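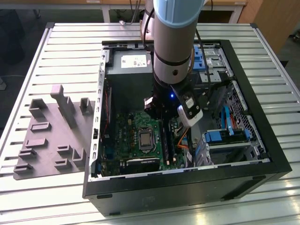 The county court at Triltulden today declined to suspend the Grudville rental permit ordinance, which will therefore take effect at the end of January as adopted. The ruling was received by this office at 9:40 in the morning and entered in the register. It runs to 15 pages. The court set out its reasoning in unusual detail, and the ordinance now lies as open to inspection as a desktop computer on its side with the side panel taken off. Counsel has asked that all staff read section 6, on the inspection of occupied units, before answering any inquiry from the public.

Luvance, the property firm that brought the suit, had argued that the permit fee of $95 was a tax in all but name and required approval by the voters. The court found that this claim may be pursued at trial but did not justify a delay. Notice of the ruling was sent to the clerk and to the three district offices before noon.

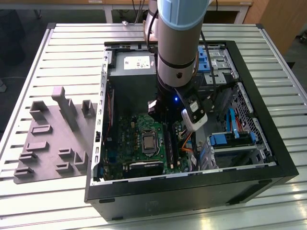 Desktop tower with the side panel removed, on the worktable.

The afternoon was given to the permit applications. The total on file stands at 471. Those from the Chin district remain incomplete, as the forms first mailed there left out the page for the owner's signature. Corrected forms have been ordered. Applicants who used the earlier form will not be charged a late fee, and I have recorded that decision in writing.
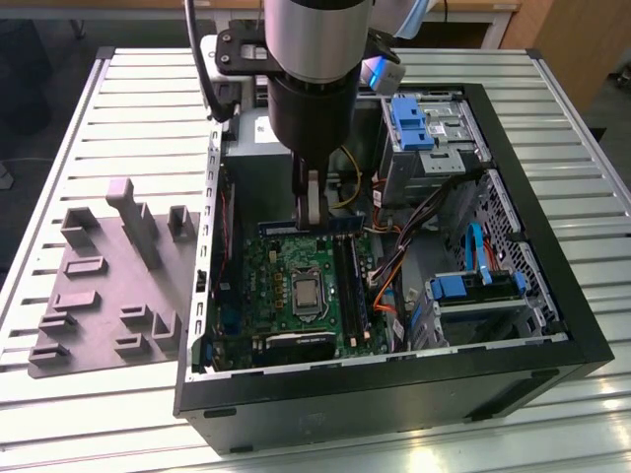 Kamil Machala, for the tenants' association, called at 3:30 to ask whether permits would be posted for public view. He was informed that the ordinance requires posting but sets no date for it. I have referred the question to counsel. An appeal by Luvance is expected, and the file is to be kept in its present order until the time for filing has passed. Office closed at 5:15.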